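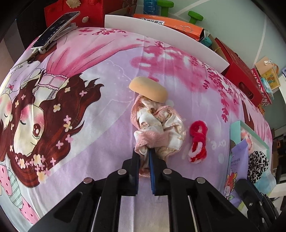
### 4.2 How the pages treat money earned after a running career

The pages in our sample rarely say when an athlete earned anything. A runner who retired decades ago is given a net worth in the present tense, next to a height, a birthplace and a list of events. We wanted to know what these totals were made of, so we took each page that named a former runner and looked for any statement about the source of the money. We drew 1000 pages from the wider collection described in Section 3 and kept only those with a stated total and a named person.

Coding was done by Halima Olaniyan and Remigiusz Baran, working separately from the same printed guide. Each statement was put under prize money, appearance fees, sponsorship, salary, property, speaking work or other. A statement that named no source ("his main income comes from his career") was coded as unsourced. When the coders disagreed, Colette Picard read the page and made the final decision. Most disagreements were over appearance fees, which the pages often fold into prize money without a separate word for them. We also found the line between salary and sponsorship hard to hold for runners who were employed by a shoe company, and we changed the guide once, early on, to count such payments as salary only if the page mentioned a job.

Unsourced statements were by far the largest group. Many pages carried the same two or three sentences with only the name changed, and the sentence about income was usually among them. In 200 cases the page gave a total with no sentence about income anywhere in the text. These were kept in the analysis as a group of their own – dropping them would have made the pages look better documented than they are.

Where a source was named, it was nearly always the running itself. This is a problem for athletes who competed under amateur rules, when prize money was either banned or paid out as goods and small expenses. A page that gives such a runner a fortune from "winning races" can't be right about where the money came from, even if the total happens to be close. Later work is mentioned much less often. Coaching, store ownership, public speaking and ordinary office jobs appear in the life stories on the same pages, but they are hardly ever connected to the figure at the top. 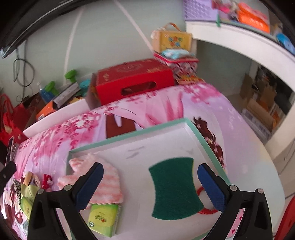
We checked a small group of pages against printed sources. Ifeoma Sani went through club histories, local newspapers and published probate notices for the runners who had them. The match was poor. Probate values were lower than the page totals in most cases, and where a page had been updated after a runner's death, the total had gone up with no reason given. Only 2 pages linked to a document that a reader could open and check, and both links led to the same newspaper obituary.

A further point concerns age. Pages built from a template seem to compute age from the birth date and the current date, without checking whether the person is alive. The net worth line sits beside this and takes on the same present tense. Readers who took part in our interviews (Section 5) noticed impossible ages at once, but several still repeated the net worth as a fact when asked later in the same session. Bello Ekwueme, who ran those interviews, found that readers treated the two lines as coming from different places, and Figure 4 in that section shows how trust in each one changed over the session.

There are limits to what this part of the study can say. Our sample was drawn from pages in English, and we collected it over a short period in April. Some pages changed their totals while we were coding, and we used the version saved on first visit. We also had no way of telling who had written a given page or what they had been paid to write it. The printed sources have gaps of their own, since probate notices leave out money that was given away or held jointly with a spouse.

The next section turns to active runners, whose contracts are more often reported in the press and whose pages are revised more frequently.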